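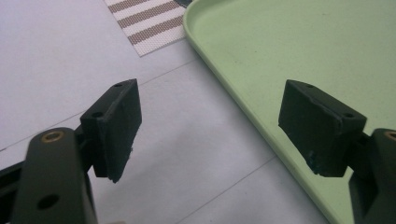 Tile floor, main room, with the mint-green tray.

Fondodow Community Kitchen: progress report to the Folaser small grants program
Prepared by Jolene Dunstan, 2019-09-15

When we applied in May we promised you a floor. I can report that we have one. It is large, light gray and tiled, with dark grout, and it picks up smudges at a speed the sales brochure did not mention. Keith Hoani mops it on the nights he locks up and has stopped discussing it with me.

Money first. Of the $2,000 awarded, $383 is left. The rest went on tile, grout, adhesive and the rental of a tile saw, which we kept for two days longer than planned on account of the corner by the back door. That corner is not square. We knew the building was old, but we had assumed the walls met on purpose.

The old vinyl is gone and so is most of what was under it. The county inspector came through and asked for two changes, both to do with the floor drain. One is done. The other needs a part on order from Grudex, who have been very polite each time I call.

On storage, the plan was to get everything up off the floor, and the plan is behind. The shelving along the north wall is bolted in and holding. Smaller items still get put down wherever there is room, plastic trays included, and these will move once the second set of shelves is up. Keith has drawn a chart showing where each thing belongs. It is a good chart. Kim, who runs the Thursday lunch, has asked for a bigger copy and a pen that works.

Cooking classes restarted last month with a full sign-up sheet and a waiting list. People like the new floor. One man told me it was "very level," and I have decided to take that as praise for the whole project.

Still to do: the drain part, the second shelves, a coat of sealer on the grout and a mat for the back door. We would like to put the remaining money toward the sealer and the mat, and need your approval in writing, as neither was in the original budget. Receipts are attached in date order, apart from the saw rental, which Keith is still looking for.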